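Trarncombe Opens Laundry-Folding Room in Ternstead, Declares War on the Chair

TERNSTEAD, November – Trarncombe, the wash-and-fold service that has spent seven years returning other people's shirts in better shape than it found them, today opened a room devoted entirely to folding.

The company reports that 147 customers answered its fall survey on what becomes of clean clothes at home. Most named a chair. Several named the same chair for 29 days running.

"Washing is the easy part. A machine has done it since my grandmother's time," said Orestis Stergiou, founder of Trarncombe. "Then comes the pile, and grown adults leave the house."
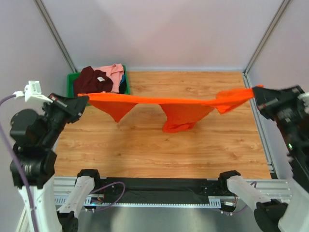 Orange garment, mid-wrangle.
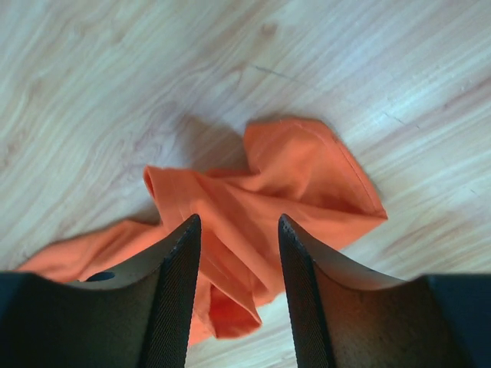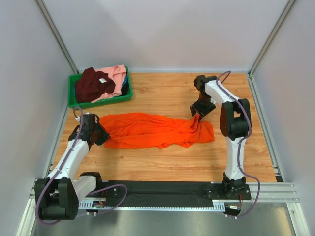 The Ternstead room works on one item at a time, on a clear stretch of table, with the rest of the pile kept off to the side until its turn. Trarncombe calls this the Dreser method, after the street where the company began, and admits that most parents have been using it for free.

Shirts get the most attention. Lộc Tôn, head of folding, asks that each one be pulled out to its full width before anyone thinks about sleeves. "People start folding while it's still a ball," Tôn said. "What they get is a flatter ball."

The company handled 1,829 garments in its trial month. Fitted sheets were left out of the trial and remain under discussion.

Drop-off opens at 7 a.m. Customers may bring clothes in any condition of crumple. Chairs should be left at home.

Press contact: Lộc Tôn, Trarncombe, Ternstead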